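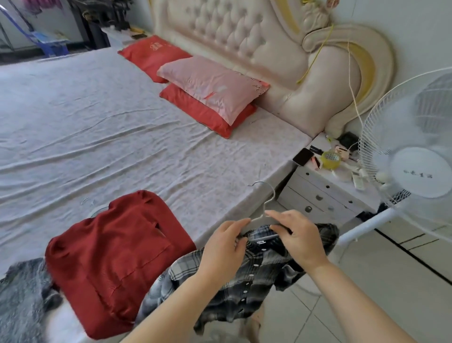 Fastinley is the little labeling and playback tool I wrote so I could stop scrubbing through head-camera clips by hand. You point it at a folder of recordings, it chops them into short steps, and it gives you a timeline where you can fix whatever the splitter got wrong (it will get some of it wrong!). Most of my test clips are laundry, and laundry is mean to software. Take a thin white wire hanger held in both hands over a plaid shirt: the mask model has to find a few pixels of white wire, and when there's a second hanger lying on a pale sheet nearby, it loves to jump over to that one. I spent most of June on that one bug.

Projects > Tools > Fastinley > README

Overview Install Data Known issues Changelog

Posted 8/30/26 by the Fastinley maintainer

# Fastinley

## What's in the box

- `split` – cuts a long clip into steps based on hand motion
- `track` – follows hands and whatever they're holding
- `review` – the timeline viewer, runs in your browser
- `export` – writes steps out in the Undon format, so the planner can read them

Undon is the planner I use downstream. You don't need it. If you skip it, `export --plain` gives you ordinary JSON and you can do what you like with that.

## Getting started

```
git clone [your fork]
cd fastinley
pip install -e .
fastinley split clips/ --out steps/
fastinley review steps/
```

The first run is slow while it downloads the tracking weights. After that it's pretty snappy, even on my old laptop. If the viewer comes up blank, clear the cache folder and try again – I still haven't found the cause.

## The data

The sample set has 1764 clips. I've checked 1694 of them by eye, and the rest are marked `unreviewed` in the index, so filter those out if you're training anything you care about. Each clip has one text label and a list of steps. There are nine step types (grasp, regrasp, lift, insert, drape, smooth, place, release, idle), and I keep wanting to add a tenth for "fiddling with a collar" but so far I've held off.

More than 630 clips have both hands on the same thing at once. Those are the ones I'd look at first if you work on two-arm control, and you can pull them with `--bimanual`.

Split files live in `splits/`. The one called `sundell` is the hard set, with cluttered rooms and lots of fabric on fabric. The one called `sárközi` is the easy set. Yes, the accents are in the file name, and yes, that broke things on Windows. Use `--ascii-names` if it bites you.

## Known issues

- Patterned cloth makes the step splitter nervous. Plaid is the worst, so bump `--min-step` up a bit.
- Wire hangers drop out of the mask when they cross a light background. `--thin` helps but costs you speed.
- Left and right hands sometimes swap labels after they cross. Press `x` in the viewer to swap them back.
- Depth is guessed from a single camera, so please don't feed it straight to a real arm.

## Changes since the last release

The viewer remembers where you left off now, finally. I also rewrote the exporter, and old Undon files need one pass through `fastinley migrate` before they'll load. Bug reports are welcome – attach the clip's index line and the log, and tell me which flags you ran with.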